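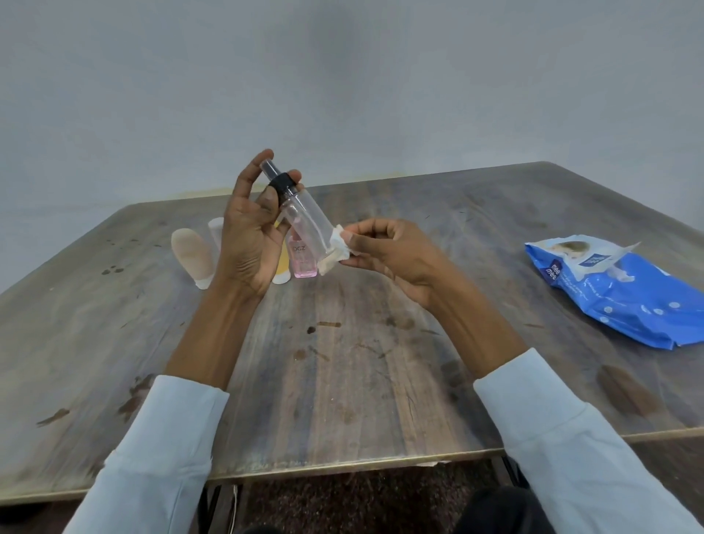

Bottle cleaning and refill, bench side
3/3/21

Started on the spray bottles at last. They have been on the list since October and the shelf above the sink had got to the stage where people were picking up three before finding one they wanted to use. Outsides first, then refill, then labels. Gudrun Brekke asked for a note of what was done so that the Plulladach room can do theirs the same way.

Outsides

Wet wipes for the whole job, the plain white ones. Tried a cloth and washing-up water on the first bottle and went back to wipes, as the cloth left lint under the collar and the water got into the old label glue and spread it. One wipe does a bottle if you fold it over as you go. The base is the worst part. It sits in whatever is on the bench, so there is a ring of dried stuff round the bottom edge and more in the moulded bit underneath. Hold the bottle by the collar, tip it over, wrap the wipe round the base and work it with the thumb. Leave the cap on while doing this. Anything nearly full gets decanted first or it dribbles.

The black collars hold dirt in the ribs. A wipe on its own won't get into them. Old toothbrush from the drawer, dry, then wipe.

Clear caps go cloudy if you use the solvent on them. Two were already like that from last time. Leave them alone, they still work, but don't do any more that way.

What is in them

The pink ones are the Nepia rinse at working strength. It looks very faint in the bottle when there isn't much left and people have been taking it for water. Arturo Russo topped one up from the tap last month for that reason, and we lost an afternoon's finishing to it. So every pink bottle now gets a label even if you think the colour is obvious.

Anything with no label and no colour was poured away. Didn't try to work out what it was.

Refill mix, 300 ml bottle:

Nepia concentrate to the first moulded line
Top up with deionised, stop at the shoulder
Cap on, turn over twice, don't shake
Label with contents and initials

If you shake it you get foam in the dip tube and the first ten squirts are air. Leave it to stand before using.

The concentrate is down to the last container. Stores code ends 401, it is written on the inside of the cupboard door because the printed list has the old one. Have asked for more and also asked whether Skivov can still send the smaller size, which was easier to pour from.

Sprayers

Tested each one over the sink after refilling, a few pulls with water before the mix went in. Most of the trouble was crystals in the nozzle. Soak in warm water, then push through with the fine wire. Don't use a pin, it opens the hole up and then you get a jet where you want a mist.

One collar was cross-threaded and had been weeping down the side, hence the sticky patch on the shelf. Swapped it with one from the spares tub. The spares tub has two sorts of collar in it which look the same and aren't. The Nostura ones have a slightly coarser thread. They will go on for a turn and then bind. If it binds, stop and try the other sort. I've put the Nostura ones in their own bag now, please keep them there.

Bench top

The old wooden table is getting hard to keep decent. The dark stains don't shift. I went over the big one by the right edge with a wipe and then with the soft soap, and the wipe came away clean, so whatever it is has gone into the grain. Same with the small spots on the left. The finish has worn through along the near edge and it is chipped there, so anything spilled soaks straight in.

Options as I see them:

Sand it back and oil it. A day's work plus drying, and we'd lose the bench for that time.
Put a sheet over it. Quick, but the sheet will slide about unless it is fixed down and then water gets under it.
Leave it and use trays for anything wet.

I'd go for trays for now and sanding when things are slack. Gudrun prefers the sheet. Not decided. Either way don't stand refilled bottles straight on the wood, use the white tray, otherwise the bases pick it all up again and there was no point cleaning them.

Time and materials

84 minutes start to finish for the batch, including going to look for the toothbrush. Would be quicker with two people, one wiping and one filling, as most of the time went on stopping to change gloves between the two jobs. I did the wiping bare-handed, which is fine for the outsides of rinse bottles. Gloves for pouring the concentrate, always.

Wipes nearly out. The flap on the pack hadn't been shut properly and the top few had dried up. Press the lid until it clicks.

Still to do

Labels on the bottles kept by the door, I ran out of the waterproof ones
Descale the two nozzles left soaking in the beaker by the sink
Wipe down the shelf under where the leaking one stood
Ask Arturo if he has the long bottle brush, it isn't on its hook
Copy the refill mix out large and tape it inside the cupboard next to the stores code
Find out from Plulladach which collars they have before sending them any of ours

Added later: brush found, it was in the other sink. Bristles are flat on one side, so put a new one on the order with the concentrate.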